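Giltbridge Home & Workroom Help > Storage and Tidying > Shared spaces

One bin for pencils, markers and scissors on a shared table - am I asking too much of it?

Posted by glossytable

We have a big wooden worktable that gets shared by nine adults, all of whom are grown-ups and none of whom can put a pencil back. I include myself, though I feel I do it with more remorse.

The table is nice. It's pale wood with a shiny finish, next to tall windows, and on a bright morning it throws back enough light that you can lose a whole set of papers in the glare. What lives on it is less nice. Pencils, markers, scissors, other small stuff that drifts in and settles. By four in the afternoon there's a thin layer of stationery over the whole front half, and whoever wants to use the table for anything flat does a big sweep with the forearm. The last big sweep put a pair of scissors on the floor about an inch from my sandal, so I've become interested in storage.

My current plan is a low see-through plastic bin with rounded corners, parked toward the back of the table. Everything goes in it at the end of the day. I chose it because you can see what's inside without lifting anything, and because it was already in the building, which is my favorite price.

Problems so far:

It's shallow. Pencils are happy in it. Scissors sort of lounge across the top with their handles out.

Everything slides to one end. I don't understand the physics. The table is level, I checked.

The lid question has split the room. With a lid on, people set things on top of the lid and consider them put away. Without one, it turns into a place for gum wrappers.

It also sits far enough back that the people at the front edge would rather just put the marker down where they are. I've watched this happen. There's a little glance at the bin, a little calculation, and down goes the marker.
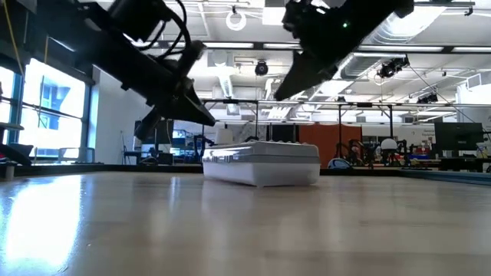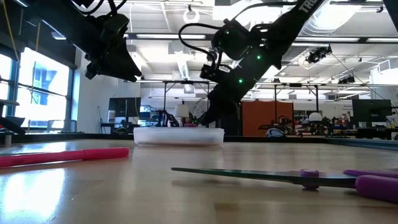
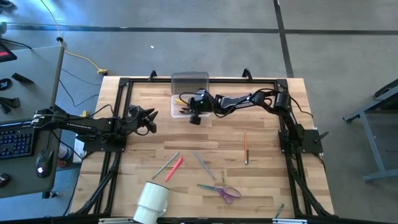 Plastic container on the worktable. Grey lid in the first, pink marker and the purple-handled scissors out front in the second, yellow pencils in the bin in the third.

So: do I keep the one bin and work on the people, or get two bins, or give up and buy one of those rotating caddies that look like a tiny parking garage? Also, should scissors be in there at all? I'd prefer not to drill anything into the table. Budget is low. Patience is lower.

July update, because someone asked in a message: no, there are no kids using this table. I wish I had that excuse.

drawerful_of_string
Top contributor, Storage and Tidying

Keep the bin, move it, and take the scissors out.

Moving it is the part that will do the most good. You've described people at the front of the table declining to reach to the back of the table, and I'd call that normal. Put the bin in the middle, where it's slightly in the way. It will annoy everyone equally and they'll use it. When I ran the sewing room at a community hall in Hastavport we had a beautiful pin tray on a side shelf that stayed spotless for a year, and the pins were all in the carpet.

Scissors: different shape, different rules. A long blade in a shallow tray of pencils means every person who wants a pencil is putting fingers in next to a blade, usually while looking at something else. Use a heavy mug, points down, handles up. Must be heavy. A light cup with scissors in it falls over if you breathe near it. If you don't want a mug on the table, a stick-on hook on the side of a shelf works and needs no drilling, as long as the handles have holes big enough to hang by.

On the sliding: plastic on plastic is slippery and round things roll, so they all gather wherever the last person shoved. Cut a piece of that rubbery shelf liner to fit the bottom. It comes in rolls, costs next to nothing, and you will have leftover liner until you die. While you're at it, put a strip under the bin too, or a shiny tabletop will let it wander.

Lose the lid. Put it somewhere you'd have to ask for it. A closed container on a busy table is a shelf, and you already know how people feel about shelves. For the gum wrappers, put a small trash can closer than the bin is.

Markers can stay with the pencils. Store them lying flat with the caps pushed on until they click. If one dries out anyway, somebody left it uncapped during lunch and won't confess.

I'd skip the parking garage. They're made for a desk with one owner. With nine people spinning it, you'll have a lot of opinions about which slot the pencils go in.

pencilstub218

just get a second bin

we have the Clernitz trays at work, they stack, everybody ignores the labels but they do stack

backroom_ledger

I mostly agree with the long answer but I'd keep the scissors in the bin if the alternative is a mug. Our mug got coffee poured in it. Twice, and I have my suspicions about the second time.

What worked for us was a divider. I cut a strip of stiff cardboard to the inside width of the bin, folded one edge over to make a foot, and taped the foot down. Scissors and long stuff on one side, pencils on the other. It looks terrible. It has lasted two years. If your scissors are too long to lie flat, set them on the diagonal in the bigger half with the tips pointed at the back wall, so people meet the handles first.

Measure the scissors before cutting anything. I measured the bin, felt very professional, and then owned a compartment that fit no scissors made by man.

Also - and this is the unpopular bit - get rid of half the pencils. Leave out enough for the people who are there and put the rest in a cupboard. They spread because there's always another one to grab. Once ours got scarce, people began guarding them, and a guarded pencil does get put away, sometimes in a pocket.

glossytable
Original poster

Thanks, all. Bin goes to the middle tomorrow, liner is on order, and the lid is now behind a filing cabinet. I measured the scissors. They don't fit the short way or the long way if there's a divider, so I'm looking at mugs and hiding the coffee.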